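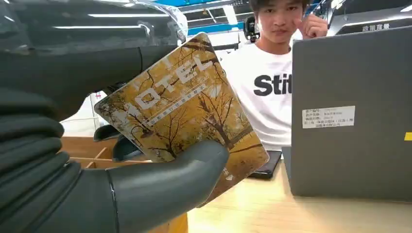
Tavum hand, review after 3 weeks: the thumb does not let go

Posted 10/01/2023

Rating: 3 of 5

We bought the Tavum hand from Trurell in August to hold cards and other thin, flat things. The fingers go behind the card and the thumb presses on the front. For this it is good, also with a glossy card held at an angle.

The fault came on release. After 500 grips the thumb began to stay closed when the Pace software gave the open command. The screen said "open", but the motor was still pushing. I consider this a safety matter, as people sit close to our desk.

Trurell sent new firmware. In our next test of 1,396 grips it stuck 3 times, always after a hold longer than 30 seconds. The stop button released it each time.

I would buy it again for light cards, but please keep your fingers away until the thumb has moved. The manual should say this on the first page.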